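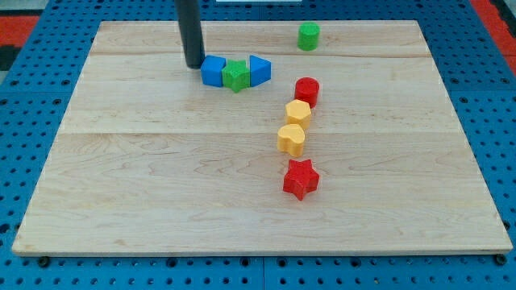
Progress report, November – shape block sets for the Jernar play rooms

Hello again! This one is a bit longer than my last note, mostly good news and one headache.

The block sets are coming along. We've settled on four colors for good now (red, yellow, green and blue) and I'm glad we stopped arguing about orange. The star was the shape I worried about most, and you may remember the first batch came back from Rastitz with points so sharp I wouldn't have handed them to an adult. They've been rounded off since, and I spent a whole Friday afternoon running my thumb over every single one. Much better!

The paint is the bumpier, matte kind we tried in the spring. Small hands seem to grip it well, and it doesn't show fingerprints. It does hold on to crayon, so the cleaning sheet needs another paragraph – I'll write that next.

Of the 60 sets you paid for, 6 are still waiting on cylinders. Brarnau sent a box in the wrong diameter and has agreed to swap them at no cost to us, but the truck only comes our way every 2 weeks. Everything else is sorted, bagged and on the shelf by the back door.

We also got the maple boards. I know they were the expensive line in the budget and I know you asked whether plain trays would do. I still think the boards are worth it. Kids push the shapes into rows and little huddles on them, and a board gives them a place to build that feels like theirs. The wood picks up scuffs pretty quickly, so I've asked Khoo for a price on oiling them once a year.

Money: we have $379 left in the materials line, almost all of it spoken for by storage bags and labels. I'm not asking for more at this point. If the oiling quote comes in high I'd like to move a little over from printing, where we've come in under, and I'd need your okay on that before the end of the month.

Still to do – the cylinders, the cleaning sheet, and a delivery day that works for all the rooms.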